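A visit to the linen rooms at Skostby
By Tùng Kim
April
Reading time: 2 minutes

I came to Skostby by the early bus, 38 minutes from Laltcombe, and the door of the guest house was already open. Once a year they let visitors see how the bedrooms are kept. The ticket was 7 euros with coffee included.

Our guide was Mrs. Cao, who has worked there for a long time. She took us first to the laundry in the basement, where it was very warm and difficult to hear her. They wash 200 sheets in a busy week, she told us. Then we went upstairs to see the rooms which are still being arranged for the summer. 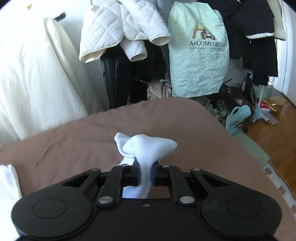 What I liked most was the choice of bedding. Mrs. Cao prefers brown blankets with white pillows, and she keeps soft fleece in light blue for small jobs. She smooths a blanket from the middle to the sides with her flat hand. I tried it also, and mine was still full of wrinkles. Large things that have no place yet get a white cover until somebody decides about them.

The second floor was closed to us, which was a pity. We had the coffee in the garden, and a lady from Ernel asked many questions about soap. I missed the bus at 2 and walked down to the station.

If you go, wear light shoes. The stairs are narrow.

Recent items
A morning at the Laltcombe fair
Inside the Ernel soap works
Where to eat near Skostby station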